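What a Broken Pot Taught Me About Patience
Final project report, Introduction to Field Archaeology
Suryani Siregar

So, I signed up for the Midbridge dig because I wanted to find something shiny. I might as well admit that up front, because my instructor already knows. I grew up on treasure hunt movies and I was pretty sure there'd be a gold coin with my name on it (not literally, but you get it). What I got was a trench, a bucket and 773 pieces of broken pottery, and I had the best time!

The site is an old farmstead on a low hill just above the creek. Our class opened one trench along what we thought was the north wall of a storage building. The first 15 centimeters were topsoil and roots and one very modern bottle cap. After that the dirt turned darker and greasy, and the sherds started coming up in handfuls.

My question for the project was simple: were these pots made nearby, or did somebody haul them in? I sorted every piece by clay color, thickness and what was mixed into the clay. There's a typology by Michailidis that our class uses, and it splits the plain kitchen wares into two big groups, Dinau ware and Iltham ware. Dinau is coarse and reddish with bits of crushed shell in it. Iltham is finer and gray, and it makes a nice clinky sound when you set it down. 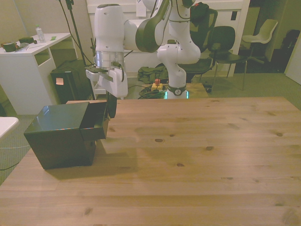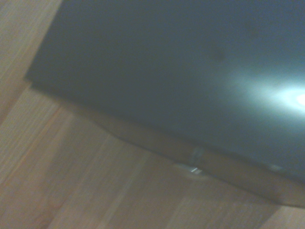
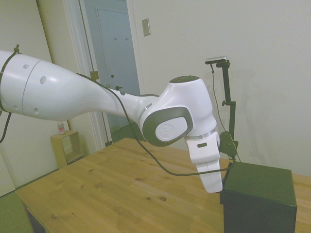
Sorting took me way longer than digging did. I had to redo the whole first tray because I'd been calling burned Dinau pieces Iltham - they go gray in a fire, so color alone will fool you. Once I started snapping a tiny corner off and checking for shell with a hand lens, it went a lot better. (Yes, I asked before I snapped anything.)

In the end I had 185 pieces I could call Iltham for sure. Another 100 were too small or too worn to place, so I left them out of my comparison. The remaining 488 were Dinau, and that's the group I think was local. The creek bank has the same reddish clay, and there are shells all through it. I fired a little test tile from it in the art department kiln and the broken edge looked really close to the real thing.

The Iltham pieces are harder. I didn't find any gray clay near the site, but I only walked the creek for one afternoon, so that doesn't prove much. Most of them came from the bottom of the trench, right against the wall stones, and I'd love to know if the other side of the wall has the same pattern.

If I did this again I'd write my labels in pencil. Marker smears on damp bags, and I lost most of a Monday figuring out which layer three of them belonged to. I'd also draw the rims as I went along - I saved them all for the last week and my hand still hurts.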